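Last changed 30 January 2018, mostly to put right the bit about resting the dough.

# How to make fresh egg pasta without a machine

I put off making my own pasta for years, on the grounds that I didn't own one of those shiny rollers with the handle, and I rather wish I hadn't, as you can do the whole job with a rolling pin, a sharp knife and a bit of elbow. It takes a slow sort of afternoon (I like December for it, when it's dark by teatime and the kitchen is the warmest room in the house) and you end up with something silky and yellow that cooks in no time at all.

## What you need

For two hungry people:

- 200 g plain flour, the finer the better, plus more for dusting
- 2 medium eggs, out of the fridge for a good while
- a pinch of salt, if you like it in the dough (I put mine in the water)
- a long rolling pin and a clean tea towel

The recipe grows very easily. When the family came to us in Plistonby I used 800 g of flour and eight eggs, and I made it up in 4 batches, as one great lump that size is a misery to knead and you'll be cross before you're halfway. I buy a soft Italian-style flour called Prirnodine from the little shop on the corner, but I've made this with the cheapest plain flour going and everybody still cleared their plates.

A word on eggs. Cold ones make a stiff, sulky dough, so do get them out early. They vary a good deal in size too, and that matters far more than any fussing over grams of flour.

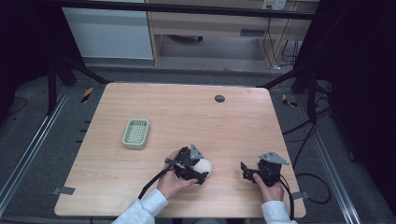

Kiani wrote to me after the first version of this page to say that she beats her eggs in a jug before they go anywhere near the flour, and then holds a spoonful back in case the dough is wet enough already. I've tried it since and it's a very good habit, especially if your eggs are on the large side, so thank you, Kiani!

## Making the dough

1. Tip the flour on to the worktop in a heap and make a wide hollow in the middle, wider than you think you need. If the thought of egg running off towards the floor worries you, use a big bowl.
2. Put the eggs into the hollow and stir them with a fork, pulling in a little flour from the inside wall as you go. Keep the outer wall standing for as long as you can.
3. Once it has turned to a thick paste, put the fork down and bring everything together with your hands. It will look dreadful, all crumbs and dry bits. Carry on.
4. Knead for ten minutes. Push the dough away with the heel of your hand, fold it back over itself, give it a quarter turn and go again.

You're after a dough that feels smooth and a little springy, rather like an earlobe, which I know sounds daft until you've felt it for yourself. If it cracks as you fold it, wet your hands and keep kneading. If it sticks to you, dust the worktop lightly and resist the urge to throw on a whole handful.
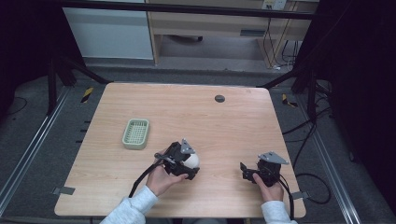

Now wrap it up well and leave it alone for half an hour at room temperature. I used to say ten minutes would do, and I was wrong, and I'm sorry to anyone who has been fighting with a dough that kept shrinking back! A proper rest makes the rolling so much easier. You can leave it for an hour or two quite happily, and this is when I get the sauce on.

## Rolling and cutting

Cut the dough in half and keep the spare piece wrapped, or it will form a skin. Flatten the other with your palm and start rolling from the middle outwards, turning it often and lifting it now and then to be sure it hasn't stuck. Stop when you can see the shadow of your hand through it. The first time you'll think it's thin enough long before it is, and pasta swells in the pan, so give it another few passes.

Let the sheet dry on the tea towel until it feels a bit like soft leather. Then dust it, roll it up loosely like a newspaper, and slice across with your sharpest knife. A finger's width gives you pappardelle and half that is nearer tagliatelle. Shake the ribbons out straight away, before they have a chance to settle and glue themselves together. 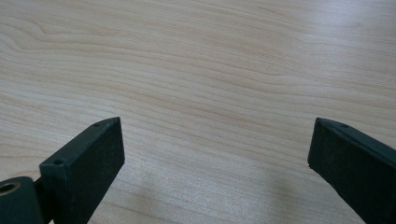 Wash the rolling pin and scrape down the worktop with cold water and a dough scraper (mine is a Clarkarora one, rather battered). Hot water turns leftover flour and egg to paste and you'll be picking at it all evening.

## Cooking

Use your biggest pan, plenty of water and more salt than feels polite. Drop the ribbons in at a rolling boil, stir once, and taste one after two minutes. Save a mugful of the cooking water before you drain it, then toss everything together in the sauce with a splash of that to loosen it. Butter, black pepper and a lot of cheese will do perfectly well if you've run out of steam by then.

Any you don't cook can be twirled into little nests, floured and frozen on a tray, then bagged up. Put them into the boiling water straight from the freezer and give them an extra minute.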